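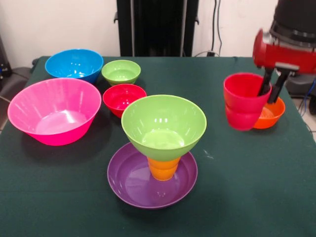 Table 2, plastic bowls and cups on the green cloth

Playroom check, Ondside, December – my notes as I went round

Cloth flat, no trip edge: OK. I gave it a good tug on all sides and it stayed put!

Chips and sharp rims: OK. Ran a thumb round every bowl, even the big pink one.

Stacking: needs a fix. The large green bowl is up on top of the orange cup, inside the purple one. Looks fantastic (like a goblet!) but I'd like it down before the little ones come in – Monique, could you?

Nested cups: check for sticking. The red pair came apart fine for me, but give them a twist anyway.

Washed: not signed. Cuiping Lü has the sheet, I'll chase her.

Spares: box 39, top shelf, lid cracked. New lid on order from Pultard.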